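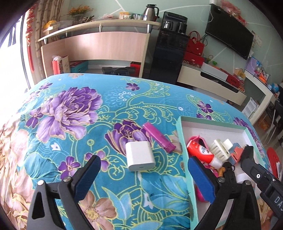 Tumaini Temba wrote after the last update that small items should be sorted by use, with size considered only once the groups are fixed. The method has been adopted for the gallery. Comments on it are still open.

Small Items, Bedroom: Gallery
Updated 1/19/23

The gallery covers loose items in a bedroom with a desk and a water dispenser. Sorting is done on the bed, and storage is in shallow boxes.

Photo 1. White square power adapter with USB-C port, on the blanket, with a magenta lighter next to it. Mint-green box lid to the right, holding mixed small pieces, among them a red-and-white tube and an orange toy part. Clear plastic storage box on the desk shelf.

Storage notes
Adapters and cables: Kondik tray, 2 compartments, inside depth 70 mm.
Lighters: separate tin, away from the window.
Toy parts: Hakala box, label 11.
Tubes and clips: Grodemside insert, part no. 361. The divider is removable and fits either way around.

Labels are Solell, matte, written in pencil. The desk shelf is next on the list, in April.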